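About Tisonside

Tisonside is an independent school of cookery and household management in Nundovport. It offers daytime and evening instruction to adults of all ages, whether they are learning to cook for the first time or returning to study after many years away. The school is governed by a board of trustees and receives no part of its income from food manufacturers.

Our history

The school began as a set of evening classes in bread and pastry, held in two rented rooms above the Barros bakery on the harbour side of town. The classes filled quickly, and when the bakery closed its upper floor the founders took a lease on the former grain office in Drustano Street, where the school remains. The ground floor holds the teaching kitchens. The library, the demonstration room and the offices are upstairs, and a lift serves both floors.

In the last academic year 591 students completed a course with us. Many came from Nundovport itself, but a growing number travel in from the villages along the estuary, and the timetable has been changed so that evening classes finish before the last bus leaves.

What we teach

The Foundation Course lasts two terms and covers knife work, stocks and sauces, bread, fish, vegetables, and the planning of meals on a fixed budget. Students who complete it may go on to the Certificate in Household Management, which adds food safety, preserving, the care of kitchen equipment and the keeping of accounts. Short courses are held on Saturdays and change each term. Those on pickling and on plain cakes are repeated every year by request.

Classes are kept small. Each student has a place at the bench and is expected to cook at every session, and written work is kept to what is needed for the certificate. Recipes are given in metric measures, though tutors will convert older family recipes on request. 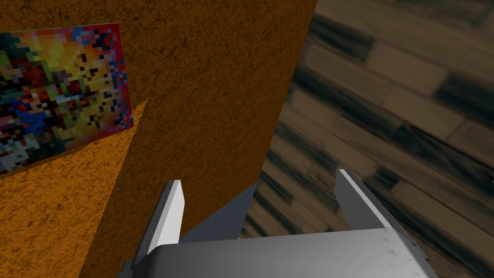 Neusa Prado wrote to the school after finishing the Foundation Course: "I had cooked for my family for thirty years and thought I would be bored by the second week. I was not. I had never been shown how to sharpen a knife, and I had been boiling my stock too hard all that time. I would have liked more on fish." The fish sessions have been extended by one evening as a result of this and similar comments.

Our staff

The Principal, Kwok-wai Leung, is responsible for teaching and for the appointment of tutors. All tutors have worked in professional kitchens and hold a current food hygiene qualification. Visiting cooks from the town give a demonstration each November, to which the public is invited - places are free but must be booked through the office.

Fees and admissions

Fees are payable by the term. Reduced rates are available to students receiving benefits and to those over State Pension age. No earlier qualifications are required for the Foundation Course. Applicants for the Certificate who have studied elsewhere are asked to attend a short interview and to cook one simple dish.

Enquiries should be made to the school office, which is open on weekdays during term. Visitors who wish to see the kitchens are asked to arrange a time in advance.

Page last revised June 23, 2019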